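Viltport to Jesport by Sea Kayak
Tides, landings and hut bookings on a 53-mile coastal route

By Ximena Durán
October 7, 2021

The paddle from Viltport to Jesport covers 53 miles if the inner channel is followed the whole way. Most parties take six days. The route has no rapids, no long open crossing except the one to Stomska, and a road within walking distance of most landings in the southern half. It is still not a beginner's trip. The tide sets the timetable on four of the six days, and the water stays cold enough in late summer that a drysuit is standard.

Viltport is the better starting point. The prevailing wind comes from the south and southwest between June and September, so a northbound party has it behind them most afternoons. The bus from Jesport back to Viltport leaves once a day and does not carry boats, which means either two cars or a rental. Renato Arancibia rents out 11 touring kayaks from a shed beside the Viltport slipway and will collect them at the Jesport end for a fee. His singles are 17 feet long with two bulkheads and a drop skeg. He asks renters to show a wet exit and an assisted rescue before they leave the harbor, and he has turned people away.

The first day is short. From the slipway the channel runs north between the mainland and a line of low skerries, and the stream is weak enough to ignore except in the gap below the lighthouse. There the ebb runs south at up to three knots on spring tides. Leaving at local low water gives a full six hours of flood. The landing is a shingle beach on the mainland side with flat ground for five or six tents and a stream behind it. The stream drains grazing land, so the water needs to be filtered or boiled.

Day two follows steeper ground. For seven miles there is only one place to get out, a boulder cove that works in calm conditions and is unpleasant in any swell. Parties that are unsure of their pace should stop there for lunch whether or not they are hungry. North of the cliffs the coast turns east and the first of the huts comes into view, a low building with a turf roof and eight bunks. It is booked through the harbor office in Viltport. A bunk includes firewood and use of the gas ring, and the key is kept in a coded box by the door.
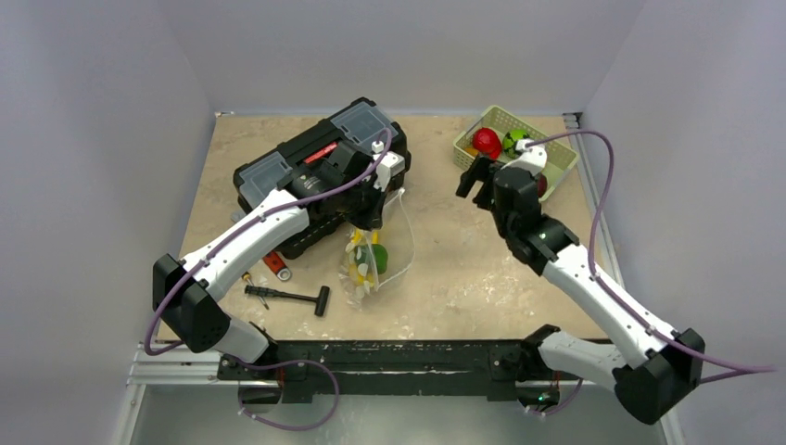

Repairs are the weak point in most people's planning. There is no chandlery between the two ports, and the store on Stomska sells tape, rope and little else of use. The faults that come up are predictable: a jammed skeg, a failed hatch seal, a cracked footrest, a loose seat bolt. A rigid toolbox is fine in the car but awkward to pass through an oval hatch, and the same tools go more easily into a canvas roll inside a small dry bag. Pack an adjustable wrench, a screwdriver with spare bits, pliers with a cutter, two yards of skeg cord, a spare hatch cover cut from neoprene, and butyl tape. Butyl sticks to a damp hull, and duct tape often does not. The roll should go in the day hatch where it can be reached from a raft-up.

The crossing to Stomska on day three is the part of the route that decides whether the trip goes ahead as planned. It is four miles from the point to the harbor mole, and the stream crosses the line of travel for all of it. Kaisu Koivisto, who has guided here for nine seasons, works it out as a simple vector on the chart the night before and then adjusts on a transit once the mole and the church tower can be seen together. On a neap tide the ferry angle is small. On springs she wants to be at the halfway point at slack and will wait on the beach for two hours to get it. Her limit for groups is a forecast of force 4.

"People look at four miles and think it's an hour and a bit," she said. "It is, when the water is standing still."

Stomska has 56 year-round residents and one guesthouse, the Pal, run by Milagros Echeverría. The rooms are plain and the drying room is heated, and for most paddlers that settles the matter. Dinner is served at one sitting and must be ordered by noon, which can be done by phone from the point before crossing. Camping is allowed on the common behind the harbor. The high ground in the middle of the island reaches 687 feet, and the path to the top starts at the church. From the cairn the whole northern half of the route is visible on a clear day, including the overfalls off the next headland. An hour with binoculars there is useful preparation for day four.

Those overfalls form on the ebb when there is any north in the wind. The inshore passage is only wide enough for one boat at a time and dries for two hours either side of low water. Going outside adds a mile and a half. Koivisto takes groups outside by default, on the grounds that the eddy line at the inshore gap is sharper than it looks and there is no room to sort out a capsize.

After the headland the route becomes easier. Days five and six run through sheltered water with frequent landings, and in settled weather strong parties do the two as one. The second hut stands on a spit of sand and is smaller than the first, with four bunks and no stove. Seals haul out on the west side of the spit from June on, and landing there is closed. Use the east side and accept the longer carry.

Jesport harbor is a working port. Kayaks are required to keep to the south side of the entrance and call the harbor on channel 12 before crossing the fairway. Man-lok Au, the deputy harbormaster, said that most paddlers do call and that most of them do it too late, when they are already in the fairway. He would like to hear from them at the outer buoy.

Bookings for both huts open in March and the weekends in July go first. The harbor office in Viltport sells the tide tables, which give times for Viltport only. Add 40 minutes for Stomska and an hour and 25 for Jesport. The public slip at Jesport is on the left past the fuel dock, with a hose for rinsing boats and parking for trailers behind the ice house.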